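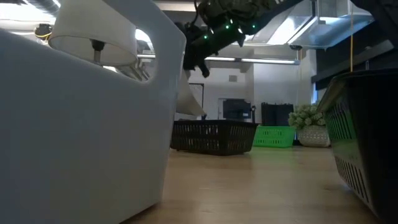
*Workroom, August. Lampshade and arm.*

**Friday – phone-in segment, second run-through for the Getari broadcast**

Carrying on from the last entry. Same running order, with the guest call moved to after the second song. Getari come in as four in the studio and one on the phone, so the call has to sound like part of the conversation and at the moment it doesn't.

Present: Hằng Cao (desk), Pranab Kodikara (presenter's chair), Seon-mi Ji (stand-in for the absent member, on a mobile from the stairwell), me on timings. Yoga Lumbantobing joined for the last half hour.

Run 1. Call dialled during the song, held, put to air on Pranab's cue. Seon-mi could hear the studio but with the programme delay on it, so she answered the first question late and then talked over the second. Wrong feed to the phone. Hằng had taken it from the output and not from the clean mix. Changed on the desk and marked the fader with tape.

Run 2. Clean feed to the phone. Much better. She came in on time and the banter worked. Level was low against the four studio mics, and when everyone laughed she vanished. Hằng pulled the studio mics down a little whenever Seon-mi was speaking, by hand. It works but needs someone watching the whole time.

Run 3. Same as run 2 with a light compressor on the phone channel. Kept this one. Voice a bit thin still, but it's a phone and listeners expect that.

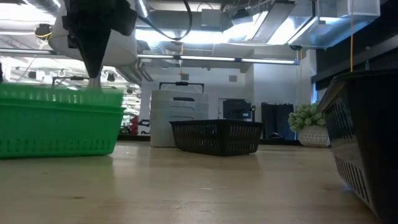

Timings from run 3:

| Part | Seconds |
|---|---|
| Presenter brings in the call | 14 |
| Hellos and teasing | 50 |
| Listener questions | 115 |
| Goodbye and into song | 11 |

The listener questions are the weak spot. Pranab read two, and the second took him so long to get through that the answer felt rushed. Listeners write in whole paragraphs. Kha Nghiêm wants the questions cut to a single sentence before they reach the presenter's screen, and I agree, though we should keep the listener's own wording where we can. The odd phrasing is often what gets the laugh.

Some discussion about what sort of question to allow. Girus (the label) have sent a short list of things to steer clear of: the tour dates that haven't been announced, anyone's family by name, and the old dance video. Kha thinks the old dance video will come up whatever we do, because the members bring it up themselves on every show they go on. We leave it out of our questions and let them do as they like.

Ranking questions ("who is the tidiest", "who takes longest to get ready") went down best with Yoga, who follows the group and was playing the part of all four studio members by then. He pointed out that the one on the phone usually gets picked on, not being there to argue, and that it's funnier if the phone member is asked last and gets to answer back. Moved the order on the sheet.

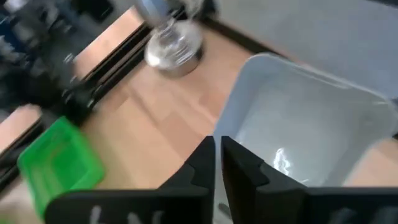
Singing. Getari have agreed to a short live bit, the chorus of "Clestis" only, no backing. The question was whether the phone member joins in. Tried it with Seon-mi and Yoga and it was a mess, even on the clean feed. There's enough lag on a mobile that nobody can sing along in time. Options:

- phone member sings the first line alone, studio picks up from the second
- phone member listens and gives marks afterwards

Hằng prefers the first, I prefer the second. Tried both once. The first has a gap after the opening line that you can hear. Leaving it to the group's manager, with a note saying which one is safer.

Also checked the dropped call. Seon-mi hung up in the middle of an answer without warning Pranab. He noticed quickly and went to the studio guests, but Hằng didn't have a redial ready. Second number now written on the sheet under the first, and a line for the presenter to use while we redial.

Still to do:

- ask Girus for a landline or a decent app connection for the absent member
- Kha to trim the questions once the message line opens
- check the intro jingle from Nông, the file we have is the old one and runs long
- print the sheet again with the new order
- spare headphones for the fourth guest seat, left ear crackles

Next run with the real manager on the phone, if she can spare the time. Same desk settings, saved under "Getari call 3".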